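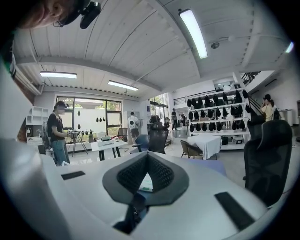 Handheld gripper pair, printed at home, used in the shared shop (long)
Home and Shop Builds > Arms and Hands

pretley_prints
25/09/2022

So I finally have two of these grippers that I'm not embarrassed to let other people hold, and a few of you asked for a write-up, so this is it. I print the parts at home in the garage and do the sessions over at Prarkbridge, the shared workshop, which is big and bright and has tables I don't have to clear first (my wife is very happy about this arrangement).

The idea is the usual one. You hold a gripper in each hand, do a chore, log everything, and later try to teach a bench arm to do the same chore. My arm is an old Hulgate 6-axis that I got with a bad wrist joint and mostly fixed. It's not pretty but it moves.

Body

First body was way too thin and you could feel it flex when you squeezed. I went up to 2 mm walls and it's been solid ever since. I rounded the shell too, partly for looks and partly so it stops snagging sleeves! The fingers are separate and slide out, so I can swap pads without opening the whole thing up.

Pads

I tried plain rubber first and hated it. It grabbed wire glasses fine but then wouldn't let go of them cleanly, they'd hang on by one temple and swing. So now I use a fine mesh over a softer backing in a V shape. Thin stuff settles down into the notch and stays there. I've worn out a couple of sets already, and the mesh always starts to lift at the tips. 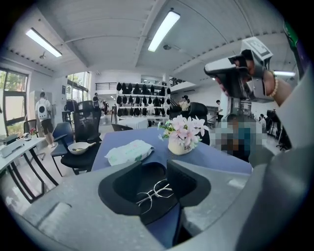
Markers

Square black and white ones, printed on plain matte paper and glued down flat. Please don't use glossy. I lost a whole evening to glare from the ceiling lights over there, because every time I tipped my wrist the tracking jumped a mile. Matte fixed almost all of it. The rest I fixed by making the marker bigger, since my first ones were sized for my desk and the room is a lot bigger than my desk.

The other thing that bit me was the left hand blocking the view of the right one. If you work with your hands close together the shell of one gripper just eats the marker on the other. I started keeping my elbows out, which feels silly for ten minutes and then you forget you're doing it.
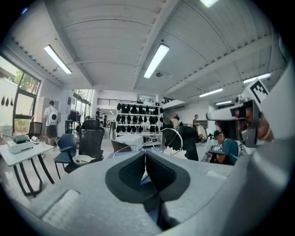 Which brings me to what I'm practicing on. Eyeglasses, mainly, plus a bunch of fake flowers and a pack of wipes, on a blue tablecloth. Glasses are the hard one. You want to pick them up by the bridge or by both temples together, and then get them lined up with the case, and the case would rather slide away from you. I'm not using anything under it to hold it still. Goal for October is the arm doing the glasses by itself at half speed.

tiongson_fan
Nice write-up. How many tries are you planning to record? I did a mug-hanging thing last winter and it was junk until I got up near 4,000.

pretley_prints
Oof. I was hoping for 2,000 and then see how it looks.

kettleblack
I'm going to disagree with both of you. For one task on one table you don't need anywhere near that. You need clean ones. I'd throw out every try where the case slides and put a square of shelf liner under it. You're teaching the arm to chase a moving target and then you'll wonder why it chases.

tiongson_fan
Hard no on the shelf liner. If the case slides in real life then it should slide in the data. Otherwise it works great on shelf liner and noplace else, ask me how I know.

kettleblack
Then he can add the sliding later, once it can do the easy version. You don't start a kid on a two-wheeler on gravel.

pretley_prints
You two should get a room at Prarkbridge, they rent by the hour. I kind of lean toward leaving it loose, but I'll do a batch each way and post what I get. On the cubes, I've got markers on several faces now so I can roll my wrist without losing track, and the weight hasn't bothered me with the thing strapped to my forearm.
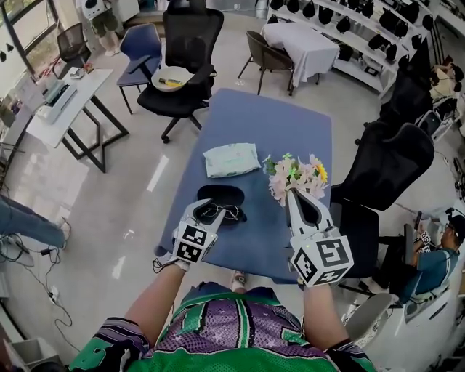
Gerardo Cruzado
Watch that weight though. I had cubes on mine and was fine for the first half hour, then my forearms got tired and all my later grabs came in low. You can see it plain as day if you plot the height. I'd cut the session in half before I cut the cube down.

pretley_prints
Huh, I never plotted that. Doing it tonight.

kettleblack
Foam core for the cube faces. Cheap, and it weighs nothing.

tiongson_fan
Foam core dents the first time you set it down on a corner. Print them hollow with a thin lid.

pretley_prints
Hollow with a lid is easy, I can have a pair off the printer by Tuesday. Does anybody have a glue they like for mesh on soft pads? The tips are peeling again and I'm down to my last good set.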